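Ticket 523: Start-of-episode check rejects valid layouts on board station 2
Status: Open, workaround in place
Component: Collection / layout validator
Site: Tikville
Priority: Medium

Summary
The layout validator on station 2 refuses to open an episode with the message "block set incomplete" when all blocks are on the board. The operator has to jog the arm away and retry. Stations using the same block set and the same validator build do not show the problem.

Impact
36 episode starts rejected during Monday's block-pushing session. No recorded data was lost, but instruction labels are assigned at episode start, so every retry draws a new instruction. Instructions naming a green block are underrepresented in the resulting set.

Steps to reproduce
Load the Nakajima block set. Place the green cylinder on the right half of the board. Send the arm to its start pose. Press record. The validator fails if the rod is between the camera and the cylinder. Move the rod clear and press record again. The validator passes.

Log

09:10 Confirmed with the steps above. The failure names the green cylinder each time. Other blocks are detected with normal confidence.

09:35 Checked the tag pose. The marker behind the far right corner of the board resolves and the board transform is within tolerance. Calibration ruled out.

10:20 Swapped the lighting preset. No change. Restored the original.

11:05 Replayed stored frames through the Wudetti detector offline. The green cylinder is segmented, but the visible area falls under the minimum mask size and the detection is dropped before it reaches the validator. The green star is unaffected.

11:40 Compared station configs. Station 2 has a start pose left over from the earlier sorting task, with the rod down near the middle of the board. Other stations start with the rod parked off the right edge.

13:15 Lowered the minimum mask size as a test. The cylinder passes, but the detector now also reports a false block at the knot in the wood. Reverted. Lowering the threshold is not a fix.

14:00 Workaround: start pose on station 2 changed to the parked pose. Ran 5 starts with the cylinder in the same area. All passed.

14:30 Request to the validator owners: take the inventory from a frame captured with the arm parked, then carry block identities forward to the episode start. A partly hidden block should not count as a missing one. Policies trained on this data will meet occluded blocks constantly, and filtering those starts out biases the set.

Open items
Rebalance instruction sampling for Monday's session before it is merged. Do not delete the rejected start frames. They are tagged "occluded-start" and will serve as the regression set.

Attachment: green cylinder partly behind the rod, all seven blocks on the board

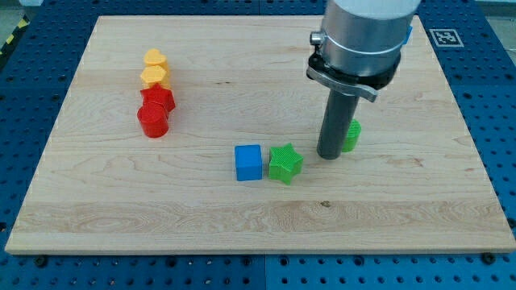 Source: Vurley / Tikville, station 2

15:10 Attachment added. Ticket stays open pending the validator change.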